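Teaching an arm to look before it grabs
Interview, Mar 13, 2019

Shigeru Yoshida has spent the best part of two years getting a robot arm to pick up light round things. The work is done at Dradavberg, in a room at the end of a corridor with a bench, a desk and a kettle in it, and the method that came out of it is called Huliment. We spoke at the desk for most of a morning, with a break when the arm needed restarting.

The problem is an old one. A ball that weighs next to nothing moves as soon as one finger touches it before the other. "People think of heavy things as hard for a robot," Yoshida says. "Heavy things stay where they are. With a light ball you get one finger there a fraction early and you've lost it. Then the arm closes on air and carries the air very carefully to the other side of the bench."

Most systems he had worked with before used a camera fixed above the table. It found the ball, worked out a position, and the arm went there. Once the arm was on its way it did no more looking. The fixed camera also had trouble near the end of the move, when the hand came between it and the ball.

Huliment puts a small camera on the wrist and keeps it in use all the way down. The arm makes a short move, looks, corrects, and makes another. Yoshida is keen to point out that this part is not his idea. "Wrist cameras have been around for a long time. I didn't invent looking." His part of the method is in how the arm decides when to stop correcting. Early versions went on adjusting until the last moment, and the small sideways moves were enough to knock the ball away.

"We were making it worse by being careful," he says. "Every correction is a movement, and near the ball you don't want movements. You want to have finished."

The rule they settled on is simple to state. The arm keeps a running guess of how far out it is, and how sure it is of that guess. When another look would not improve the guess by more than the move itself would cost, it commits. The fingers come down in a straight line and close. If the ball isn't between them, the arm backs off to its last good position and begins again from there, and the failed try goes into the record with everything else.

I asked why he used white balls on a light background, when a red one would be easier to find. He said that was the reason for the white ones. An earlier student project had used bright colours and had done very well until somebody brought in a different ball. "It had learned red," Yoshida says. "It was a good red detector. I wanted the shape and the shading to do the work, and with white there's very little else to go on."

The tray makes things harder again. On the open bench the arm can come in from almost any side. In the tray it has to keep clear of the rim, and a ball in a corner leaves hardly any room for a second finger. From low down, the front rim also hides much of what is behind it, and the arm may have only the top of a ball to judge by. 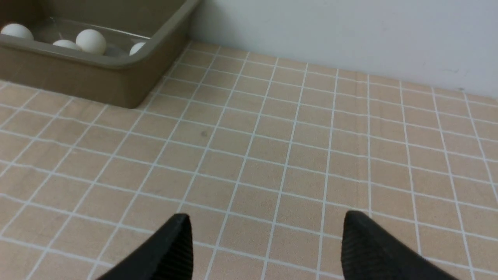
What the tests showed

The main trial set the new stopping rule against the older version that corrected all the way down. Each was given 60 attempts on balls in the tray, using the same starting positions. The older version picked up a ball and kept hold of it in 40 of them. With the new rule the figure was 93 per cent on the open bench, and lower in the tray, though Yoshida would not give me a tray figure until the last runs have been checked by someone outside the group.

"I'd sooner be late than have to take it back," he says. "The bench number I'm happy with. The tray number depends on what you call a success. If it picks up the ball and knows another one off its place, is that fine? For a factory, probably. For the next attempt, maybe not."

Corners remain the weak point. A ball resting against two walls can take up to 12 tries, and on some starts the arm gives up. Yoshida has tried turning the wrist so that the fingers come in across the corner, and this helps, but it also tips the camera and spoils the view at the moment it is most needed. He showed me a plot of this on his laptop and then closed it again, saying the axes were wrong.

The grid on the bench, which I had taken to be part of the method, plays no part in it. The arm's software is not told that the lines are there. People in the group use them for putting things back in the same place between runs, and for talking about positions across the room.

A second group, at Olent, has been running the same code on a different arm since July. Their hand is wider and slower, and the stopping rule had to be tuned again for it, which took longer than Yoshida had hoped. "I told them an afternoon. It was nearer two weeks. The cost of a move is different on every arm, and we had ours written in as a fixed number. That was lazy of me." The value is now measured at the start of each session by a short routine they call Dewan, which moves the wrist back and forth and checks how far the camera's view has shifted.

He does not expect the method to be of much use for things that stay put. For a box or a tin, one good look from above is quicker and works well enough. He thinks it may suit fruit, and eggs, though he has not tried eggs and says the group has asked him not to do so on this bench.

The next job is to let the arm choose which ball to go for. At present it takes the one it sees best, and that can leave it with only the corner ones at the end. Yoshida wants it to take a harder one early on if an easy one will still be easy later. The code for that is half written, and he went back to it when we had finished.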